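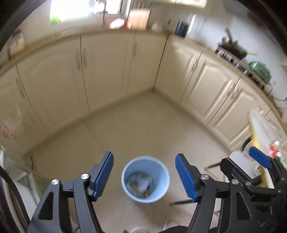

The Bucket Months
What three kitchens taught me about where to put the trash

I have owned 11 kitchen bins. Steel ones, a tall one with a pedal, one with a lid that sensed your hand and then stopped sensing it. All gone. What's left on my floor, most days, is a bucket.

I didn't plan to write about it. The plan was a piece on kitchen bins, which ones to buy, where to put them, done by Tuesday. Then I went to look at three kitchens in Stanside and two of them had no proper bin at all. Bucket on the floor. Bucket under the sink. So the piece changed.

Start with the floor

First kitchen, a rental on the steep end of Olemance Road. Narrow. Cabinets down both sides, a stove, one window that sticks. The tenants had a 20-gallon bin when they moved in and it lived in front of the only drawer that held forks. You wanted a fork, you moved the bin. Every meal. They put up with that for 26 weeks, they told me, and one of them had the number ready before I asked.

Now they use a bucket with a handle. It hangs out beside the stove while someone cooks and goes under the table when the cooking is over. It fills up fast, yes. That was my first question too. They empty it every night into the big can outside, on the way to lock the gate.

And the kitchen doesn't smell. Small bin, emptied daily, no smell. Big bin, emptied when it's full, and by Friday you know what was for dinner Monday. I had this the wrong way around for most of my adult life. I kept buying bigger.

The floor matters more than the bin. Before you shop, cook one meal and leave an empty bucket wherever your hand wants to drop things. Onion skins, paper towel, the wrapper off the butter. Don't think about it. At the end see where the bucket ended up. Mine ended up a full step to the left of where my bin had been for nine years.

Corners are a trap, by the way. Everybody puts the bin in the corner, where the two runs of cabinets meet, because it looks like spare room. It's spare room until you open a door. Corner doors need the space more than the bin does, and you end up shoving it out with your foot every time you want the big pot.

What makes a good bucket

I went to the hardware store expecting one kind. There were a lot of kinds.

A thick rim. That's first. A thin rim bends when you lift a full one and then your coffee grounds are on your sock. Run your thumb around it in the store, if it's sharp on the underside put it back.

Round is easier to wipe than square. Square fits better against a cabinet. I went back and forth and came down on round, since I wipe it every day and I only slide it up against a cabinet now and then.

Pale colors show the dirt. People say this like it's a problem. I want to see the dirt. I had a black bin for years and I do not like to think about the inside of it. With a light blue or a cream one you look in from above and you know straight away if it needs a rinse.

A flat bottom. Some have a raised ring in the base and wet stuff settles around it and stays.

The handle should drop all the way down on its own. If it stands up halfway it catches on your apron.

Weight, I thought I'd care. I don't. They all weigh nothing.

I ended up with a Brendar, the medium. It was the one by the register. It has been fine.

Bag or no bag

The second kitchen was the one with opinions. A family of five on the far side of Stanside, a proper cook's kitchen, big table, and under the sink a bucket with no liner. None. They wash it out each night with hot water and dish soap, turn it over on the back step, and bring it in with the morning.

The trick, they said, is keeping it dry. Food scraps go in a lidded pot on the counter and then to the compost. The bucket only gets the dry trash. Crumpled paper, bits of wrap, the plastic window out of the pasta box, string. If nothing wet goes in, washing it takes less time than fighting a liner over the edge.

I tried it for 20 days. Kept to it for 17. The three I missed were chicken days. For chicken you want a bag, and I won't be argued with.

If you do use a liner, skip the tall ones. They bunch at the bottom and you lose a third of the room. I use the small bags for bathroom bins and fold them over the rim, with a twist and a knot at the back to take up the slack. Bread bags work too for a very small bucket. Put four or five spare liners flat in the bottom, under the one in use. Old advice, everyone's mother did it. Still good.

Tile, and what it does to you

My floor is wood and forgives things. Tile is another matter. Two of my three kitchens had it, and in both I heard about the noise before I heard about anything else. A plastic bucket on tile makes a scrape you can hear upstairs. A strip of felt on the base fixes it for a month or so, untill the felt gets wet and falls off. A ring cut from an old bath mat lasts longer. Set the bucket on the ring, don't glue it.

Grout lines catch everything that misses. And things miss. With a bucket on the floor and you at full height, paper drifts. I swept up after one evening's cooking and found onion skin a good three feet away, behind a chair. So the sweep comes last, after the bucket's been emptied, and then the dustpan goes straight into the empty bucket and the whole lot goes out again. Second trip, I know. Or you sweep first. I keep meaning to sweep first.

Big pale tiles are kinder than small ones. Fewer lines. If you're choosing a floor this year, and I'm not, get a grout one shade darker than you think you want.

The third kitchen

The third one had a bin. A real one, built in, a pull-out behind a cabinet door, fitted by a local firm called Woo as part of the whole remodel. The bin part alone was 300 dollars. Soft close, two tubs side by side, one for trash and one for recycling. It glides. I pulled it in and out more times than was polite.

I wanted to hate it and I didn't. If you have the cabinet to give up, and the 300, it's a lovely thing. You never see trash. Guests never ask where the trash goes, well, they do, they open four doors looking for it, but then they're pleased.

Against it: wet hands. You're at the sink, hands covered in flour or fish, and the bin is behind a handle. The owner has learned to hook it with her knee. There was a smudge on the door at exactly knee height. Also the runners collect crumbs, and you have to lift both tubs out to get at them, and she hadn't, and I said nothing.

On the floor next to this 300 dollar pull-out, when I came back in from the yard, was a plastic bucket. For peelings, she said. It's quicker.

A routine, if you want one

This is mine. It changes.

Morning. Bucket comes in, goes by the stove. Spare liners in the bottom if I'm bagging.

While cooking. It moves with me. Foot, mostly. I don't keep it anywhere I carry hot water across, so never between the stove and the sink.

After dinner. Paper and card come out and go in recycling. There's always some, I am lazy at noon. Knock the rest down, take it out.

Rinse. Hot water, a squirt of soap, the old dish brush with the bent neck. Swirl, tip, upside down on the step. If it's raining I lean it in the tub.

Once a week a proper scrub with baking soda, and the handle joints too, where it meets the rim. That's where the grime sits. An old toothbrush does it.

If you have a dog, disregard most of this. Get the lid. One of the Stanside households had a beagle come to stay for a long weekend and the bucket lived on top of the fridge.

Small rooms, other buckets

I've now put one in the laundry room for lint and one by the desk. The desk one fills with receipts and the little paper backs off stamps. Both are smaller than the kitchen one and both get emptied into it on the way past, so there's still only the one trip outside.

What I haven't solved is glass. Jars are too heavy and they clank and a bucket of jars on tile is no way to start the day. They sit along the windowsill until Saturday and then go out in a shopping bag. If you have a better way, write in. The address is at the front of the magazine, and somebody will foward it to me.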